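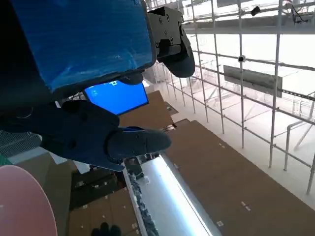

# Bun, roll, bap or cob: which word do I put on a printed price list?

**Afridi**, January 4, 2026

Good evening to all. I moved to Ledodwood in May and I now help a small bakery with its written work: price list, labels for the shelf, order form for the telephone customers. My English is good enough for letters and for the bank, but the names of bread are a real difficulty for me. In my first language we have one word for all small bread and one word for all large bread, and then we add an adjective.

The owner writes the labels by hand, and she is not strict about it. The same item was called "roll" on the shelf, "bap" on the order form and "bun" on the receipt. Last month a customer ordered 8 buns by telephone. She expected something sweet, with fruit, and received plain white rolls. She was very polite about it, but I would like it not to happen again.

I have read two dictionaries. One says that a bun is "a small round cake or bread roll". This does not help me, as it is both of the things I am trying to separate. The other says that a bap is "a large soft bread roll", but how large it does not say. On the internet I found a list of regional words for the same bread, and after it a discussion with 892 comments in which everybody was angry. 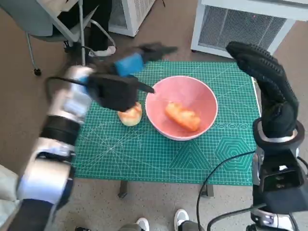

*Green cutting mat with the pink bowl*

So my questions are the following.

1. Is there one word that every customer in Britain understands for a small, plain, savoury bread?
2. If I write "bun" without an adjective, will most people think of something sweet?
3. When does a roll stop being a roll and become a loaf? We have one item which is long and narrow, enough for two persons, and I do not know on which side to put it.
4. Is "bread roll" old-fashioned, or can I print it?

The list is going to the printer soon and we are paying for stiff card, so I prefer to ask first. I should add that many of our customers come from Grekolham for the market, and they use different words from the people in the village.

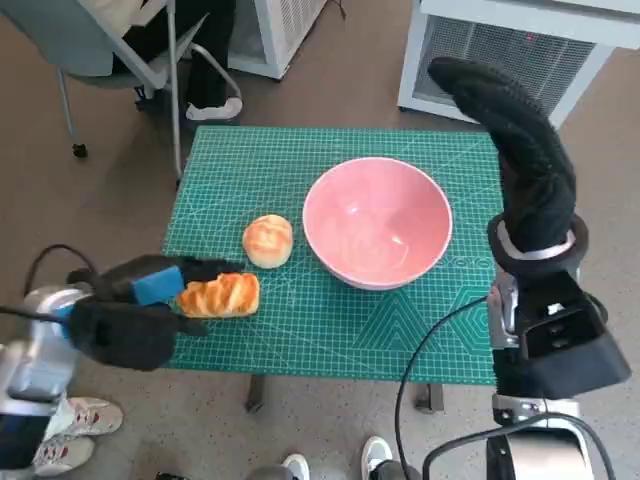
## Flastaritz

I worked in a bakery shop for seven years and English is my third language, so I know this problem well. I will go in the order of your questions.

**One word for everybody.** Use "roll". It is not the warmest word, and in some towns people will never say it themselves, but I have not met a customer who did not understand it. If you want to be completely safe, write "bread roll" the first time and "roll" for the lines underneath. "Bread roll" is not old-fashioned. You see it on restaurant menus and on supermarket bags every day.

**Bun.** Here you must be careful, and the story with your telephone customer shows why. In the south a bun alone is usually sweet: iced bun, currant bun, Chelsea bun, hot cross bun. But "burger bun" is savoury everywhere, and in parts of the north a "bun" can be a plain bread roll, or even a small cake in a paper case. My rule was never to write the word alone. Put always something in front of it.

**Roll or loaf.** I would think about how it is eaten. A roll is normally for one person and you open it or bite it. A loaf is cut into slices and shared. Your long item is for two persons, so I would print "small loaf", or "baton" if it is narrow and has a crust. Please do not write "long roll", as people will think of a hot dog.

Some other words which you will hear at the counter:

- *Bap*: soft, often with flour on the top, usually for a filling such as bacon.
- *Cob*: in the Midlands it is any roll, often a crusty one. In other places it is a round loaf, so with this word you can have the same trouble again.
- *Barm* or *barm cake*: in the north-west. It is not a cake.
- *Batch*: for some people around Coventry it is a roll, for a baker it is everything that comes out of the oven together.
- *Teacake*: with fruit in most of the country, but plain in parts of Yorkshire and Lancashire.

It is not necessary to print these. It is only necessary that the person who answers the telephone recognises them.

About the order form I have one more suggestion. Give each item a short code, and let the person on the telephone read the full line back to the customer: "plain white roll, soft, no fruit". In our shop we did this after a very bad Easter and the complaints became much fewer. The full line matters more than the code. With the code only, you will have new mistakes of another type.
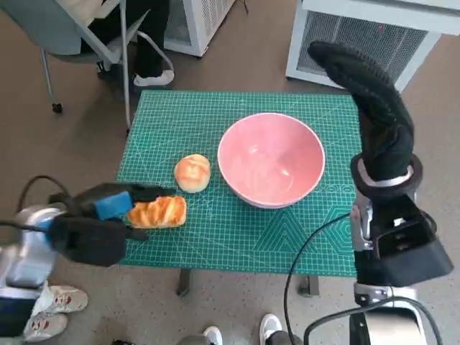
**Grekolham**: I must disagree on the teacake. Where I shop it always has currants, and if you sell a plain one under this name in Ledodwood you will have it returned the same day. The rest I would sign. Also I would not use "baton" for people over a certain age, my neighbours think it is for a relay race.

**Flastaritz**: You are right that it depends on the town, I should have written "leave it out if you are not sure". On "baton" I keep my opinion, but "small loaf" is the better choice for a village.

## breadandwords

just write whatever the owner says out loud when she sells it, the customers are used to her. Nobody reads the list, they point.

*Comment from Afridi:* Thank you, but the telephone customers cannot point, and for them the list is made.

## marginnotes

The answer by Flastaritz is very complete, I add only a small thing about spelling and layout, as it goes to a printer.

Write "roll" and "rolls" in small letters if they stand inside a line. Many shops put capitals on every word and then forget one, and on card it looks worse than on paper. Keep "Chelsea bun" with the capital C. For prices below one pound choose one way, either 95p or £0.95, and stay with it down the whole page. I prefer 95p on a shelf label and £0.95 on an order form, where the figures are added in a column.

If a regional word is really loved by the customers, you can put it in brackets after the standard one: "soft white roll (bap)". One time on the page is enough. And do ask the printer for a proof, also when he tells you that it is not needed.

**Afridi**: I have now changed the list to "soft white roll (bap)", "crusty roll", "small loaf" and "iced bun". The owner agrees with all of it except the "crusty roll", which she wants to call a cob. We will talk about it again tomorrow before I send the file.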